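Mon 3 August

Tea's gone cold twice while I've been meaning to write this, so I'm just going to get on with it. Today was budget day. I came in with a spreadsheet, a biscuit and a good mood, and by four o'clock I had only the spreadsheet left, and even that had two versions.

So, the arms. We've had the pair on the snack table since spring and everyone agrees they're staying, hurrah. What we can't agree on is what to buy next. Awuor wants different fingers for the grippers. Wekesa wants a second table, the whole lot, two more arms and all the bits, so that his people aren't forever waiting for mine to finish. I want spares! Boring, lovely spares in a cupboard with a label on it. I know how dull that sounds and I don't care.

Awuor went first because she had a train to catch. Her argument is the sandwich. We're meant to be showing a café chain (well, three cafés and a kiosk, but they call themselves a chain and I'm not going to argue with a customer) that you can make up a snack order from a mixed table. Chocolate bars, little boxes, bottles, fine. A sandwich wedge is a different animal. It's soft, it's got a filling that wants to come out, and the fingers we've got are plain hard things. She's been given a price from Rotevell for a set of soft ones and it came to 600, which I thought was cheeky until I saw what Trurnside wanted for theirs, and that was 800 and didn't include the mounting plates. Why would you sell someone fingers and not the thing that holds them on? It's like selling a tap without the hole.

I said could we not try the rubber sleeves first. She gave me the look. Then she said, quite nicely, that we'd been trying the rubber sleeves since Easter in the sense that I kept saying we should. Fair enough, that went in my notebook under 'mine'.

We all trooped down to the table after that, because Wekesa said it was silly to argue about sandwiches in a room with no sandwiches in it. Mwanaisha had already got the left arm down over the tray and was having a go at lining the gripper up with the wedge. 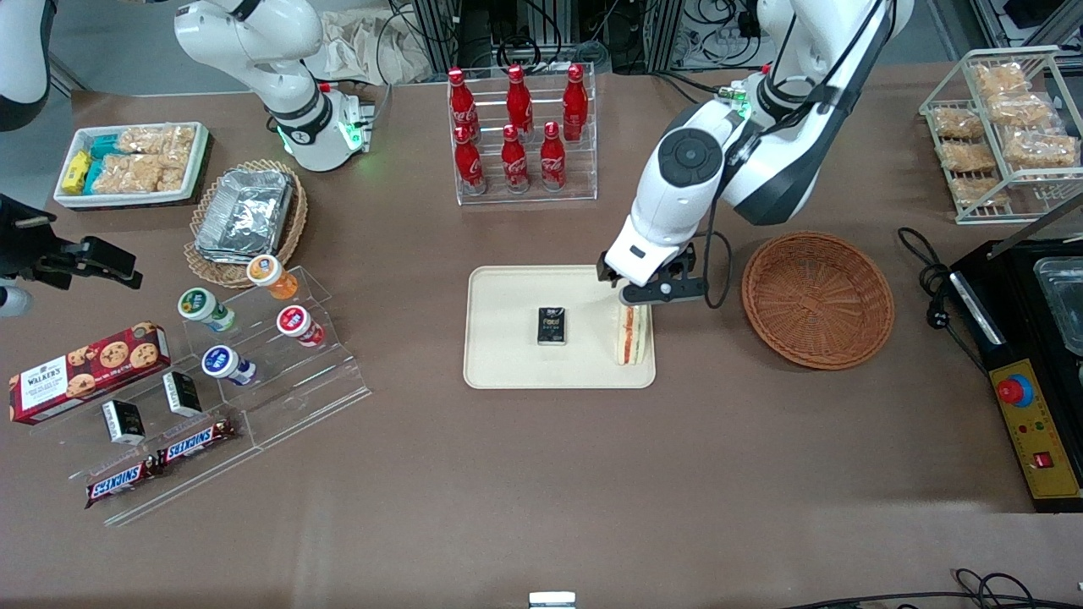
Anyway, Wekesa. His point is about time and I do see it, I really do. If Awuor's lot are on the table all morning and mine have it after lunch, his people get the fag end of the day and then we all moan that the bottle work is behind. A second table would fix that. It would also eat the whole of this year's money and a good bite out of next year's, and we'd need somewhere to put it. He thinks we could shift the shelving out of the long room. I think he has never tried to shift that shelving. I have, with Elibariki, and we still don't talk about it.

Then there's the part I always forget and then feel sick about, which is everything that isn't an arm. Cables. Mounts. Somebody's time to set it all up, and somebody else's to come back when it's been set up wrong. Last year I put down a figure for the machines and practically nothing for the rest, and spent the whole of the autumn going cap in hand for brackets. So this time I've given the rest its own page. I was rather proud of that page. Esko looked at it and said, 'Where's the food?'

The food! I had not put in the food. We get through a silly amount of it, because a squashed sandwich is only any use once, and you can't practise on yesterday's either or the bread goes hard and everything you learn is about hard bread. He wants 20 sandwiches a week in the plan from September, and I wrote it down without a fight. The crackers and the cans and bottles last for ages if people would stop opening them. (I am people. I have opened them. The cookies as well.)

We had a long wander off into leasing at that point. Mrema do a scheme where you pay by the month and hand the arms back at the end, and Wekesa had the leaflet with him, all folded up small as though he'd been carrying it for weeks. I quite liked it until Mwanaisha turned it over and read us the bit about how they must come back in the condition you got them. I looked at her, she looked at me, and we both thought of the tape. There's also Grasisau, who'd sell us older ones with new cable sets, and that's the option I keep drifting back to. Used arms, proper check-over, one year's cover. I've asked them to send the service history and not just a photo of something shiny.

Where we got to, so that I can find it again when I've forgotten:

Fingers – yes, one set, from Rotevell, and only one set until we've had a month with them. Awuor to order.

Spares – yes, but a smaller list than mine. I'm to cut it down by Friday. It has 49 lines at the moment and I love every one of them.

Second table – not this year. Wekesa is to write a page on it for next year with the room sorted out in it, and I've promised to measure the shelving so that he can see what he's letting himself in for.

Food – goes in as its own line.

Wekesa took it well, better than I would have. He did ask if he could have two of the mornings in the meantime, and Awuor said he could have Tuesdays and she'd think about the other, so I've redone the rota and it's pinned up by the kettle. I've given myself the late slot. I don't mind it, really, the building's quiet and I can swear at things.

Missed the early bus finishing the second version of the spreadsheet, then found I'd saved it over the first. All the new totals were in it, thank goodness, but my notes on the Trurnside call have gone, so I'll have to ring them again and listen to that music. Ate toast standing up. Must remember to ask Elibariki for the long tape measure before he goes off on his holiday, and to get more teabags, and to reply to my sister about the weekend of the 20-somethingth, whichever it was she said.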